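Storing Foam Tubing and Other Light, Bulky Items
Household and Workshop Guidance
Updated February 2021

Lengths of foam tube are among the most awkward items kept in a home workshop. They weigh almost nothing, take up a great deal of shelf space and pick up sawdust readily. Residents using the shared workshop at Kaimal are asked to follow the guidance below, which applies equally well to a garage or utility closet at home.

Before bagging

Wipe each length with a cloth and warm water. Mild dish soap may be used on greasy marks. Do not use solvent cleaners on foam. Allow the pieces to dry fully on an open rack, preferably overnight. Moisture sealed inside a plastic bag leads to odor and, in time, mildew.

Sort by diameter first and by length second. Pieces shorter than 10 inches should go in the offcuts drawer, where they are useful for padding clamp jaws and covering sharp corners. Slit tubes should be kept apart from solid ones.

Choosing a bag

Clear bags are preferred to black or white ones, as the contents can be checked without opening them. Select a bag with enough spare plastic at the top to form a neck. Thin bags tear where a cut end of foam rubs against a shelf edge, and a heavier grade is worth the small extra cost for anything that will be moved often.

Bags must be kept out of the reach of children and pets at all times, including empty bags waiting to be used.

Closing the bag

Press out the air gently from the bottom upward. Foam that is squeezed hard and left that way for months may not return to its original shape. Gather the plastic evenly, twist it into a firm neck, and hold the neck closed while the tie is applied. A tube too long for the bag may be left with one end outside, provided that the plastic is drawn snugly against it.

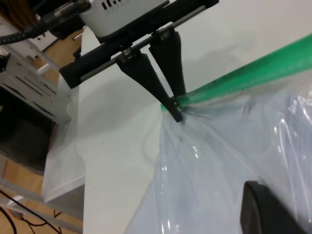
Clear bag gathered to a twisted neck, with the end of a green foam tube held at the gather.

Reusable ties are recommended. Wire ties should have their ends folded back so that they do not puncture neighboring bags.

Labeling and shelving

Attach a tag to the neck showing the diameter, the contents and the month of storage. Place bags on upper shelves, away from heaters, lamps and direct sunlight. Nothing heavy should be stacked on top. At Kaimal, foam is kept in Bay 19 and the spare bags are in the cabinet beside it.

Bags stored since January or earlier should be opened and aired before the contents are used. Questions about storage space may be directed to Shuzhen Bai at the workshop office, extension 59.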